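The Bag on the 5

My mother has a rule about lost property, which is that you hand it in and walk away, and you don't look inside, and you certainly don't go home and think about it for a fortnight. I have never once managed it.

I found the backpack on the number 5 at the end of my shift. I don't drive, I should say. I clean. When the buses come back to the depot I go through them with a litter picker and a bucket, and anything that isn't rubbish goes into the crate by the office door. You'd be amazed how much of it there is. Umbrellas mostly, then gloves, then single shoes, which I have never understood. How do you get off a bus with one shoe? I had a trombone once. I had a wedding cake, the top layer only, in a tin with a ribbon on it, and nobody ever rang.

So, the bag. It was upstairs, right at the back, pushed down between the seat and the window like somebody had tucked it in. I picked it up by the loop and it was heavy, properly heavy, and something inside went clunk.

Now, the form says you have to list the contents. That isn't me being nosy, that's the form. I sat down on the back seat with the engine ticking as it cooled and I undid the zip.

Stones. The whole bag was full of stones. Nice ones, mind you, the sort you'd pick up on a beach and carry about in your pocket until you got to the car. Each one had a number painted on it in white, very small and very neat, and they were wrapped in pages from a puzzle magazine, all the crosswords done in pen. Underneath was a notebook with Grutora written on the front in capitals, and that was the lot. No name, no phone, no bus pass.

I wrote "stones, notebook" on the form and felt daft. Then I took the bag down to the office, where Josphat Kaijage was on the desk doing the late log with a cheese roll in his other hand.

"What've you got?" he said.

"Stones."

He put the roll down. Josphat is a serious man and he takes lost property seriously, and he took out one of the stones and turned it over under the lamp. It was number 200.

"Somebody will want these," he said.

"Somebody's glad to be rid of them, more like. Have you felt the weight?"

"No," he said. "You don't paint numbers on a thing you want to be rid of."

He wrote the date on the tag, June 29, 2023, and tied it to the strap with a double knot, and I went home on the night bus with my feet up on the heater.

I did think about it, of course I did. I thought about it in the bath and I thought about it in the queue at the chemist. Grutora! It sounded like a medicine, or one of those villages in a fantasy book with a map at the front. I looked it up and got nothing but a page in a language I couldn't read and a man selling garden hoses. I asked my mother, who does the crossword and knows words, and she said it wasn't one.

"You looked inside," she said.

"It's on the form, Mum."

"You looked inside before you'd got the form out." She's seventy-nine and she was on the other end of a telephone. I don't know how she does it.

By the second week there was a little crowd round that bag. The drivers had got wind of it. One of them reckoned it was ballast, for a diver, and another said it was for one of those people who train by walking up hills with weight on their backs, and then why number them, we all said, and he said so you know how many you've got in, and we had to admit that wasn't bad. Somebody said it was a body, which was just silly. Everyone wanted a go at lifting it. We'd all have a brew and stand there saying what we'd do if they were ours, as if it had been a bag of diamonds.

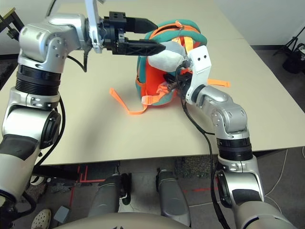
A teal-and-orange backpack

I'll tell you who came for it in the end. It was a girl of nine or ten, with her grandfather, and it was raining so hard that the pair of them left a puddle on the lino that I had to go round afterwards with the mop. He stood by the door with his cap in both hands. She did the talking.

"We've lost a bag," she said. "It's got an island in it."

Well, you could have knocked me down. Josphat didn't so much as blink. He got out the ledger, licked his thumb and turned back through the pages.

"Can you describe the island?" he said.

She could. She put her elbows up on the counter and told us all of it. Her grandfather had grown up on an island called Grutora (he said it quite differently from how I'd been saying it, with the weight on the front end and a roll in the middle) and it was so small that you could walk round it between dinner and tea. It had two villages, Dobre and Zadik, that didn't speak to each other because of something to do with a goat. There was one well. Then they put in a dam further down the river, and the water came up, and there wasn't an island any more. He'd have been about her age.

"So it was in a river?" I said. I'd been picturing the sea.

"A big river," said the grandfather. It was the first thing he'd said.

Before they left, he'd gone round and taken stones. One from each house wall, one from the well, one from the school step, one from the place where the boats came in. He'd put numbers on them, and he'd written down in the notebook which was which. He'd carried them through I don't know how many countries, and they'd lived in a box under his bed, and his wife had moaned about hoovering round them for the whole of their marriage. And that spring, back in March, the girl had got the box out and asked him what they were for.

"We're building it again," she said. "On the allotment. I've done the pond already. We were taking them up on the bus a few at a time but Grandad said let's just do it all in one go, and then I felt sick and we had to get off quick."

"She was very sick," said the grandfather, with some pride.

I'd gone a bit funny round the eyes by then so I pretended to be looking for the key to the cupboard. Josphat fetched the bag himself. He wouldn't let either of them take it until he'd gone through the form, line by line, and he read out "stones, notebook" in exactly the voice he uses for wallets. The grandfather signed. The girl opened the zip and had a rummage, and then she looked up with her face all crumpled.

"Where's the well?"

My stomach dropped, I can tell you. I thought of all those drivers with their mugs of tea, and every one of them having a go.

She tipped the bag out there and then and we got down on the wet floor, all four of us. Stones everywhere. Puzzle pages everywhere. She read the numbers out of the notebook and Josphat lined them up along the skirting board, house after house, Dobre on the left and Zadik on the right, with a decent gap between them on account of the goat. It took us ages. The well wasn't there.

"It's all right," the grandfather said to her. "It was a bad well. The water tasted of pennies."

"It's not all right!"

And it wasn't, was it? I went out to the yard. The bus had been on the road every day since, and I'd been through it every night myself with my own litter picker, but I went and climbed up to the back seat anyway with my phone for a torch. I got my arm down between the cushion and the window as far as the shoulder. I found a lolly stick and a hair bobble and something I'm not going to talk about. And then right down on the heater pipe, where I'd never have got to with the picker, something round and smooth and as warm as an egg.

I ran back across that yard like a woman half my age. I had it in my fist and I didn't look at the number, I just put it in her hand.

She looked. She checked it in the notebook. Then she showed it to her grandfather, who held it up very close to his eyes and then, I swear to you, put the tip of his tongue on it.

"Pennies," he said.

They asked us up to see it when it was finished. I went on my day off with a tin of shortbread, and Josphat came in a tie. You walk past the bean rows and a shed with no door, and there's an old washing-up bowl sunk in the ground, and in the middle of that, with moss for the fields, there's Grutora. She'd made a boat out of half a walnut. He took us round it with a bamboo cane, house by house, telling us who'd lived in each and what they were like, and some of them sounded awful.

I haven't told my mother how it came out yet. She'll only say I should have handed it in and walked away. But she's coming to stay next month, and it's the 5 that goes up to the allotments, and I thought we might just happen to be on it.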